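아보라 시험장, 그리퍼 정지 지연으로 작업 일시 중단

2018년 3월 25일

프룬홀름 시험장의 식탁 정리 작업대에서 그리퍼가 정지 명령을 받고도 제때 멈추지 않는 문제가 확인되어 해당 작업대의 운전을 중단했습니다. 다친 사람은 없습니다.

문제가 난 작업은 접시에 놓인 크루아상 모양 물체를 집어 옮기는 동작입니다. 기록을 보면 164회 시도 가운데 6회에서 손가락이 설정된 힘에 도달한 뒤에도 계속 닫혔습니다. 정지 신호가 제어기에 늦게 전달된 경우이며, 가장 긴 지연은 50밀리초를 넘었습니다. 비상정지 버튼은 별도 회로를 쓰기 때문에 영향을 받지 않았습니다.

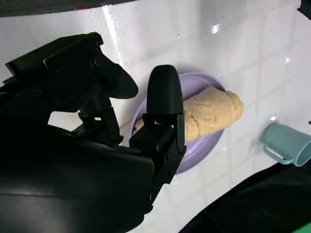 스티리아니 기카스는 지연 시간보다 경보가 울리지 않은 점이 더 걸린다고 했다. 힘 제한을 넘긴 시도가 모두 정상 완료로 기록되었고, 로그를 손으로 대조하지 않았다면 다음 점검 때까지 몰랐을 것이라는 이야기다. 힌디츠 작업대도 같은 제어기 버전을 쓰고 있으니 함께 세워야 한다는 의견도 냈다.

이 의견에 따라 힌디츠 작업대도 같은 날 정지했습니다. 원인은 통신 모듈의 대기열 처리로 보고 있으며, 제어기 공급사인 스테르기우에 로그 전체를 보냈습니다. 수정판이 오기 전까지 두 작업대의 전원을 임의로 켜지 마십시오. 그리퍼 손가락 사이에 손을 넣어 물체를 빼내는 일도 금지합니다. 걸린 물체는 전원을 차단하고 수동 해제 레버를 푼 다음 꺼내야 합니다.

힘 제한 초과를 오류로 표시하는 기능은 7월 정기 갱신에 넣을 예정입니다. 비슷한 증상을 본 적이 있으면 작업대 이름과 시각을 적어 안전 담당에게 보내 주시기 바랍니다.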